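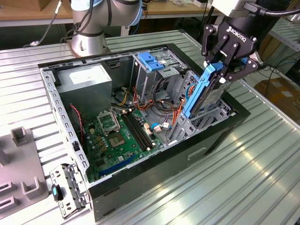
Receipt Survey Project: Final Report

Our team wanted to find out why so few diners at the Tistik cafe in Draltport ever filled in the survey printed on their receipts. The old form had 68 questions (yes, really!) and most people who opened it quit early. We cut it down to 5, put the comment box first and built the new version in Nurico, which was a blast to learn.

Over the spring term we collected 427 responses, and the first 100 came in faster than we could read them! Service speed got the most comments, then the soup. We'd love to run it again in October with a Spanish version, and the cafe has already asked for the question list.

Submitted 2021-05-20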